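Pliden Pottery: Questions People Ask Me

Last updated 8 October 2022

Do you take commissions?

Yes, with conditions. I make dinnerware, planters, the odd urn, and one large piece a year that I regret agreeing to until it comes out of the kiln. I do not copy other potters. If you send me a photo of someone else's mug and ask for "exactly this but cheaper," I will send you a link to the person who made it.

How long does a commission take?

Ten weeks for most things. Clay has to dry at its own pace, and the studio in January has the climate of a damp sock. If you need a wedding present by the end of the month, I can sell you something off the shelf and wrap it so well that everyone will assume it was planned.

Can you match the bowl my grandmother had?

I can get close to the shape. The glaze is another matter. Older glazes often used materials I won't have in the building, and even the harmless ones depended on a particular clay and a particular kiln. Bring the bowl in if you can. I'll hold it, make some thoughtful noises, and tell you what I think is possible.

Why is a mug $19 and a teapot so much more?

A mug is a cylinder with a handle. A teapot is a body, a lid, a spout, a handle and a strainer, and all of them have to shrink at the same rate and still be on speaking terms afterward. The lid is where most of my swearing takes place.

What is the Halard glaze?

Halard is the name I gave to the speckled gray-blue on most of my tableware. It was meant to be green. I kept notes for once, so I've been able to repeat it ever since. It breaks to brown over edges and throwing rings, and it pools darker at the bottom of a bowl. Two bowls from the same batch will be cousins at best. If you need a set of eight that look stamped out by a machine, there are stores for that and they have much better parking.

Are your pots safe in the dishwasher and microwave?

The stoneware is fine in both. Anything with gold luster must stay out of the microwave unless you enjoy fireworks. The raku pieces are for looking at. Please don't eat soup from them, or keep flowers in them without a liner.

Can a pot go in the oven?

The baking dishes can, as long as they go into a cold oven and warm up along with it. Don't take one from the refrigerator straight to 400 degrees. It will split, and then you'll write to me, and I'll be sympathetic but I won't replace the lasagna. 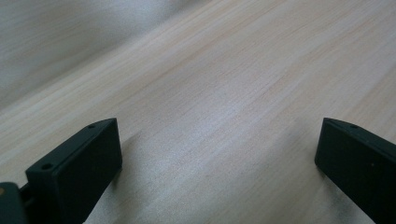
Nor should a hot dish go directly onto a cold stone counter. Use a trivet or a folded towel, and let it cool down before you wash it. I sell trivets, so I would say that, but a towel works every bit as well and you already own one.

There are little cracks in my glaze. Is it ruined?

Probably not. Fine lines in the surface are called crazing, and on decorative pieces I often do it on purpose. On a dinner plate or a mug I count it as a fault. If one of my plates crazes in normal use, send me a photo and I'll make you another.

What is the big thing in the front window?

That's Cheon. It's a wall piece made of 979 small porcelain leaves, each pinched by hand and hung on wire. I started it during a slow winter and was too stubborn to stop. It isn't for sale, mainly because I can't face taking it down. Smaller versions can be ordered, and "smaller" is the word I'd like you to focus on.

Do you teach classes?

I do, in groups of six, on the wheel or at the table. Beginners usually ask for the wheel because of a certain movie. Handbuilding will give you something you can take home and use far sooner, but I've given up arguing. Wear clothes you don't love and cut your nails - both hands, please.

When will my class pieces be ready?

Four weeks after your last session. I keep finished work on the shelf by the door for 2 months. After that it goes into the seconds box, and your wobbly ashtray begins a new life with a stranger.

Do you ship?

Yes, anywhere in the country. Everything is double boxed. If it still arrives in pieces, keep the packaging, take a photo and email me within a week.

Where else can I find your work?

The gallery at Vunholm carries my larger vases, and I have a table at their craft market. Prices are the same there as in the studio, so come to whichever has the better coffee. It's Vunholm.

Can I bring my dog?

Yes, if its tail is below shelf height or under some kind of control. The same goes for backpacks.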